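## Section 4. Receiving and Storing Donor Tissue

This section applies to all hospitals and clinics that receive tissue from the Dandale Tissue Bank and keep it in a Pillora storage cabinet. Read it in full before accepting a first shipment. Staff who have not completed local training in tissue handling should not carry out the steps below without supervision.

### 4.1 Before the shipment arrives

1. Confirm that the cabinet has been running, empty, for at least 18 hours and that no alarm has been recorded during that time.
2. Open the **Site** menu and check that the name and telephone number of the responsible physician are current. Alarm calls go to this number at all hours.
3. Clear one shelf for the incoming tissue. Tissue awaiting inspection must not share a shelf with tissue already released for use.
4. Print a blank receiving record (Form R) and place it with the cabinet logbook.

> **Note:** A cabinet holds up to 700 standard tissue pouches. When it is nearly full, the display shows a yellow bar. New shipments may still be accepted, but allow extra time for the temperature to settle after each door opening.

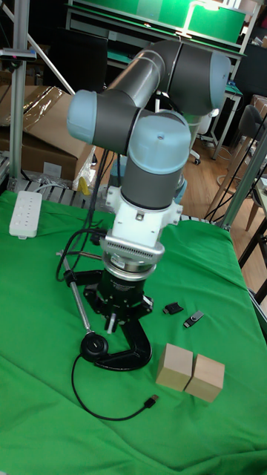 ### 4.2 Accepting the shipment

1. Check the outer carton for damage and confirm that the seal number matches the shipping notice. If it does not match, leave the carton sealed and call the tissue bank.
2. Read the temperature recorder attached to the inner box. Write the highest and lowest readings on Form R.
3. Put on clean gloves and open the inner box.
4. Compare the donor code on each pouch with the packing list. Two members of staff must read each code aloud and sign the form.
5. Inspect each pouch for leaks, tears, or cloudy fluid. Place any doubtful pouch in the quarantine bin and record its code.
6. Scan the remaining pouches at the cabinet and place them on the cleared shelf. Close the door fully and wait for the green light.

> **Caution:** Do not keep the cabinet door open for more than 2 minutes. If the time is exceeded, close the door and wait for the green light before continuing.

> **Caution:** Never return a pouch to the cabinet once its outer wrap has been opened, even if the tissue was not used.

### 4.3 Releasing tissue for a patient

Tissue may be released only on the written request of the treating surgeon. The request must state the type and size of tissue and the planned time of the operation.

1. Select **Release** and enter the request number.
2. Choose a pouch from the list. The cabinet offers the pouch with the earliest expiration date first. A different pouch may be chosen if the surgeon has asked for a particular size.
3. Remove the pouch, scan it, and close the door.
4. Attach one donor code label to the patient's chart and one to the logbook. The third label travels with the pouch.
5. Place the pouch in a Ralon carrier for transport to the operating room.

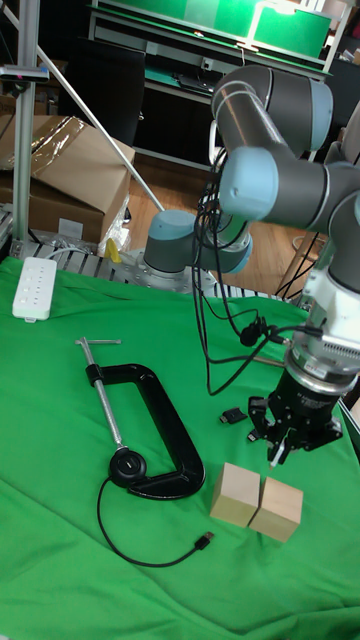

### 4.4 Alarms and power loss

A red light and a repeating tone mean that the cabinet is outside its set temperature range.

1. Press **Silence** once. The red light stays on.
2. Check that the door is closed and that the power cord is secure.
3. If the alarm has not cleared after the waiting period shown on the display, move all pouches to the backup cabinet and mark them "Hold."
4. Report the event to the tissue bank. Held tissue may not be used until the bank has confirmed in writing that it is suitable.

The cabinet memory stores the last 2,000 events. Export the log every January and after any alarm, and keep the copy with the receiving records. For export settings, see Section 6. For graft size tables and the Śliwiński thawing method, see Section 5.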